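Print this page | E-mail this page | 4 comments

Equipment Planning Forum > Capital requests > Switch-testing cell, second arm

w.caron wrote:
Members are asked to comment on the draft request before it goes forward in February. The proposal is to purchase one further arm for the switch-testing cell, together with a service contract from Rullus. The sum set aside is 896 hours of bench time, recharged at the internal rate, plus the purchase price as quoted. The Randel quotation remains valid for 45 days.

o.palamarchuk wrote:
I cannot support the request in its present form. The existing arm stood idle for over 30 shifts last year while we waited for fixtures. A second arm would wait for the same fixtures. I would ask that the money be put first towards holding jigs and spare gripper fingers, and that the arm be deferred to the following budget.

Tzu-hsuan Tai wrote:
With respect, the idle shifts are a matter of scheduling and should not decide the purchase. Villanueva has the same arrangement with two arms and shares one set of jigs between them. I do agree that the draft leaves out spare fingers. They should appear as a separate line.

Shares: 11

m.boiko wrote:
Before either option is costed, I suggest that the simulation work be completed. The toggle switch task is the one named in the request, and the reach and approach can be studied there without any spending on hardware.

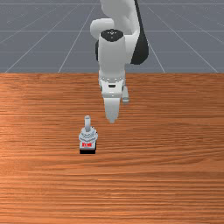 Page last changed: February, 16:45

The gripper tip in this view is above the lever and to the right of it, with the fingers not yet touching. The size of the switch beside the hand is the point I wish to raise. If we are to handle parts this small, the finger pattern should be settled before the order is placed, and Irport should be asked to quote for narrow fingers as well as the standard set.

o.palamarchuk wrote:
That would meet part of my objection. I maintain that the jigs come first.

w.caron wrote:
Noted. The draft will be amended to show fingers and jigs as separate lines. Ustyna Vasylenko will request the Irport quotation. The question of deferring the arm remains open, and further comments may be added to this thread.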